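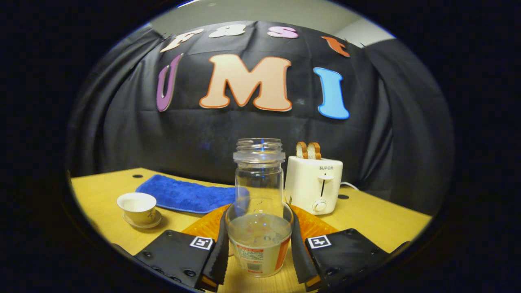

Tea Table Gallery: Kurberg Room

Posted Friday, March 22, 2024

The tea table at Kurberg has a light wood-grain top and a black curtain hung behind it. It is a plain setup and it gets used most days. The pictures on this page show the table with a few of the things that go on it.

Bottle and cup

The clear bottle at the top of the page has its cap off, so the threads on the neck and the thick collar under them are easy to see. The cup-shaped container with it is clear too. It narrows toward a rounded base and has a printed label with a red band and a small barcode. Labels stay on our containers until they go out for recycling.

Gaiwan, coaster and towel

The small cup with the domed lid is a gaiwan, in pale yellow-cream porcelain with a matching saucer. For green tea we use water at 78 degrees Celsius and steep for 2 minutes. The lid holds the leaves back when you pour. Set it on the saucer between pours, knob down.

A blue terry towel is kept on the table for drips. The round cork coaster is for bottles and glasses. The gaiwan has its own saucer and does not need one.

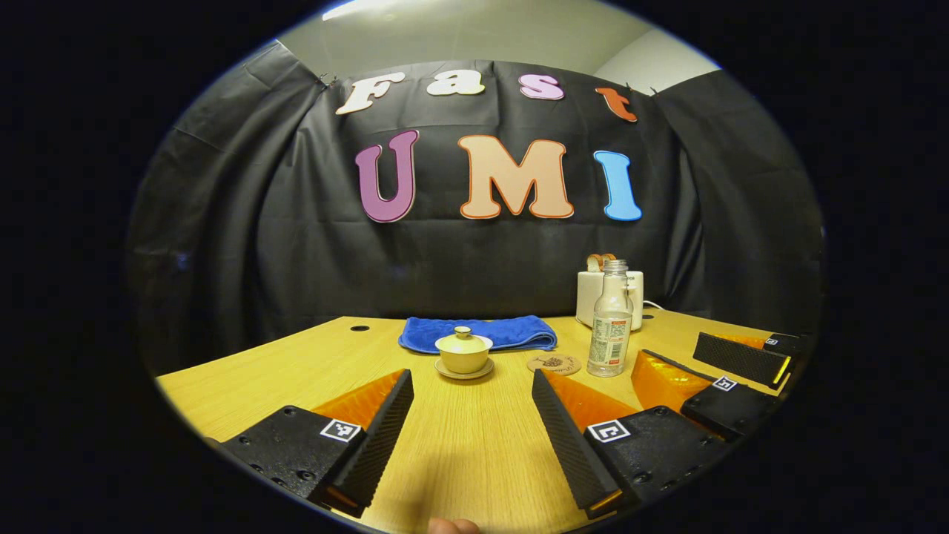
Gaiwan, cork coaster and water-clear bottle in front of the "Fast UMI" curtain. The folded towel is at the back of the table.

More galleries: Plovville shelves (63 pictures), Flinaleo kitchen, Tam storage room. The August pictures are on a separate page.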